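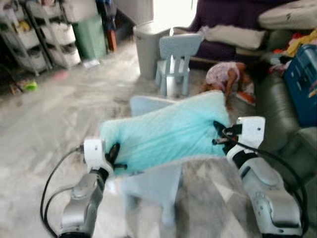

Chapter 3
The Family Living Room: Children's Furniture, Storage and Daily Order

Learning aims

After this chapter you will be able to explain why a living room used by small children needs its own plan of order, choose a suitable chair for a child under six, compare open and closed storage, and write a short tidying routine which a family can follow.

Key words: seat height, stacking, open storage, closed storage, trolley, footpath, resting place

3.1 A room with many duties

In the older books on housekeeping the living room is a room for guests. The furniture stands along the walls, the cushions are straight, and the children are somewhere else. In most homes where our students will work, this is no longer so. The same room is used for play, for folding the clothes, for meals in front of the television and, in the evening, for rest. The person who cares for the household must know all these duties before she or he begins to move anything.

The room at the head of this chapter is of such a kind. It has two light blue children's chairs, a dark purple sofa with cushions, a grey storage bin near the wall and two grey metal trolleys with white drawers. Coloured clothes lie in a heap on the sofa, and a small child is busy on the floor. We will come back to this room several times, so please keep it in mind while you read.

Alfredo Castillo, who taught household management in Wultholm for many years, asked his students to sit on the floor of a room for three minutes before they touched anything. From there one sees what the child sees: the legs of the chairs, the lower drawers, the front of the sofa. What is kept above the shoulder of the child does not exist for the child, unless it is something forbidden.

3.2 The child's chair

A child's chair should let both feet rest flat on the floor, with the knees bent at a right angle. Measure the child from the floor to the back of the knee, with shoes off, and look for a seat of the same height or a little lower. A chair that is too high makes the child slide forward, and after some minutes the child prefers to stand.

Plastic chairs are common in homes with small children. They are light, they can be washed with warm water and a little soap, and the child can carry one alone from the age of three or so. Their weak point is that a light chair is also easy to tip. Choose one with legs that spread a little towards the outside, and try it on the real floor of the room.

Many families put a cloth or a small cover on the seat. It is pleasant in winter. A loose cloth, however, slides away together with the child, so it should be tied, or taken off when the chair is moved or cleaned.

When you clean the floor, lift the chairs and do not push them. Pushing leaves marks on soft floors and carries the dust into the corner. Look first where the child is, and put the chair down on the side away from the child.

3.3 Bins, boxes and drawers

Open storage means bins, baskets and boxes without a lid. Closed storage means drawers and cupboards. Small children put things back more willingly into open storage, for the movement is simple: the thing is dropped and the work is finished. Drawers are better for small parts, paper and clean clothes – but a child pulls a drawer to its end, and a light trolley may then roll or tip. If the trolley has brakes on its wheels, close them. Keep the heavy things in the lowest drawer.

A box which stands on a sofa is not yet stored. It is only waiting. In this book we call such a place a resting place, and every room has one or two. Clothes also like to stay there. Allow one resting place in the room and empty it before supper.

3.4 A routine for the evening

Genalyn Cabanatuan worked out the following order with the families of her Friday course. It takes around 50 minutes the first time and much less afterwards.

First, free the footpath from the door to the window. Second, carry the clothes out of the room, folded or not. Third, let the child fill one bin. Fourth, put the chairs in their places, and the cushions last.

The child's part must stay small. One bin is enough, and it should be the same bin each day.

Before you read on

Draw a plan of a living room you know well. Mark the footpath, the resting places and all storage that a child of four can reach. Keep the drawing, you will need it for the exercise on page 184.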